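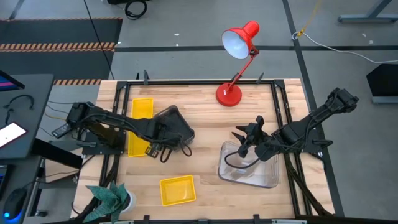
Workshop notebook – November, history trip prep

Second try at the walking route for the 2D and 2E trip, and I'm writing it down properly this time so whoever takes the spring group doesn't have to reinvent it like I did!

Numbers first. We have 40 students signed up, which is more than I expected for a walk in November. The bus seats 60, so there's room for the adults and all the wet coats. Bus is booked through Onotel again (they did the museum run last year and were on time both ways, so I didn't shop around).

The walk itself is on the old salt trade: where it came in by river, who weighed it, who got rich, who got caught. I paced the whole thing on my own this morning, starting at the landing steps, and it took me 78 minutes with stops. With a crowd it'll be longer. I want to cut the stretch behind the tannery – nothing to see there now except a parking lot, and the sidewalk is narrow.

Stops as they stand:

- Landing steps. Short talk on the barges. Stand on the upper level, the lower one is slippery.
- Weigh house. Good carved date over the door but you need to cross the street to read it.
- Saltix warehouse. They run the little exhibit on the ground floor and will open at 11 for us. Bags go in the lockers.
- Oláh bridge. Toll marks on the second pillar, left side going toward town. Took me ages to find them.
- Market square, lunch, restrooms behind the bakery.

The Saltix people asked for the worksheets ahead of time so they can match their talk to them. Fair enough, except mine weren't finished. Finished them at lunch today, mostly. The map on page two is still the one I traced by hand and the river looks like a dropped shoelace. Will redo it if I get a quiet hour, otherwise the kids can laugh at it.

Tried out the clay token activity in the workshop too. The idea is that each pair makes two tokens with a stamped mark, then we "trade" them at the weigh house. The first batch I rolled much too thin and they cracked while drying. Second batch thicker, and the stamps went in nice and deep. The Rotard clay is softer than what we had before, so go easy on the water! I left the good ones on the windowsill by the sink, please don't move them until they're dry all the way through.

Open things:

- Permission slips, still missing a handful from 2E
- Ask the bakery if they mind a crowd that size
- Rain plan. Maybe swap the order and do the warehouse first, but then the 11 o'clock opening is a problem – need to call them
- Somebody needs to carry the first aid bag and it can't be me, I'll have the tokens

I also want a better opening question at the landing steps. Last time I asked what salt was for and got "fries" from half the class, and then we never really got back to the barges. Maybe start with the price of a sack against a day's wages, if I can find a figure I trust. The one in the old town guide has no source and I don't want to put it on a worksheet.

Next: reprint pages one and three, call the warehouse before four.

Recent entries
Stamps and seals, what worked
Oláh bridge, first visit
Storing clay over the break
Worksheet templates for history walks

Workshop notebook | Contact the history room | Back to top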